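# 台面上的过家家:一套玩具厨具的尺度与收纳

玩具厨房的套装通常按件数销售,却很少按尺寸说明。Heltico 的产品编辑 Kam-wah Yang 在二月整理样品时,把盘、碗、锅、铲和仿真食物全部摊到白色桌面上,逐件比对。她的出发点很具体:一件餐具放得下哪些食物,一只碗能不能套进另一只碗,收起来占多大地方。

过家家玩具的比例历来不统一。食物往往做得偏大,方便幼儿抓握;盘子则受包装盒限制,做得偏小。两者放在一起,瓶子会超出盘沿,水果会塞满碗口。Yang 的做法是先定盘子,再选食物。盘子以椭圆形为佳,长轴可以横放一只酱料瓶,短轴仍留得出手指拿取的位置。圆盘在同样面积下利用率较低,叠放时倒是更省事。

颜色是第二项指标。浅紫、浅绿一类低饱和度的器皿,配红、黄、橙色的食物,色差明显,孩子分拣时容易辨认。器皿与食物同色的套装,在她的记录里一律扣分。半透明材质另有一个用处:叠放之后,从侧面就能看出底层压着什么。

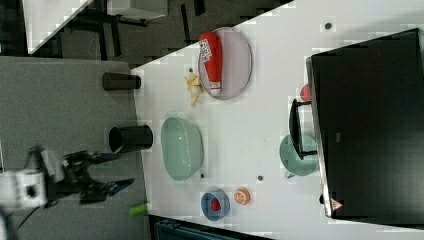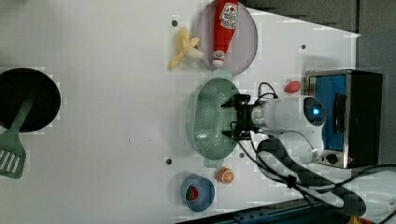
*浅紫色椭圆盘上横着一只红色瓶子,旁边是淡黄色的玩具香蕉;下方为浅绿色椭圆形器皿。*

酱料瓶是套装里最容易被低估的一件。瓶身细长,重心偏高,立放时容易碰倒,所以多数孩子玩到后来都让它躺着。Brurnach 的结构设计师 Emilian Gavrilă 建议瓶底直径不小于45毫米,瓶盖与瓶身一体成型。可拆的瓶盖看起来更真,但属于小零件,低龄套装不宜采用。标签以印刷为好,贴纸在反复擦洗后会起边。

香蕉的问题在果皮。剥开式的造型有几片外翻的皮,根部是受力点,也是积灰点。Gavrilă 认为皮的根部应加厚,转角做圆。橙子切片则要看切面:瓣的纹路过深,擦洗费时;过浅,孩子认不出是什么水果。

沥水篮值得单独说。细密的孔看上去精致,清洗时却需要软刷,水垢也多留在孔壁。孔径与食物的关系同样要核对:篮子若用来装豆粒类小件,孔必须小于最小的一件。椭圆形的篮子顺着桌子长边放,留给两侧的操作空间较大;圆形篮子没有方向,摆放更随意。

锅与铲应当成对评估。铲柄过长,搁在锅里会把重心带到锅外,轻的玩具锅因此翘起。Gavrilă 的经验是先称锅,再定柄长。铲面开槽可以减重,槽口宽度须避开幼儿指尖能够卡入的范围。黑色锅体耐脏,但划痕比浅色明显,内壁做细磨砂面可以缓解。

清洁方面,两人的意见一致:无电子部件的塑料件用温水和中性洗涤剂,水温约55℃以下,洗后倒扣沥干。带发声或灯光的小家电只能用拧干的布擦拭,电池仓不得进水。仿真食物若有接缝,应捏压一次,确认内部没有存水再入箱。

收纳的次序由大到小。盘子垫底,沥水篮居中,小碗放进篮内,水果填入小碗。瓶子沿箱壁平放,铲子与瓶子同向。锅因为有柄,最后放入,柄朝对角线。按这一顺序,一套18件的玩具可以装进一只中等大小的带盖箱,不必另备袋子。

至于陈列,Yang 倾向于浅色台面。白色桌面反光均匀,器皿的边缘清楚,散落的小件也容易发现。桌沿是主要的丢失点,圆形水果一碰就滚,落到地面后常常进了家具底下。她在收尾时先查地面,再查桌面,最后对照清单合上箱盖。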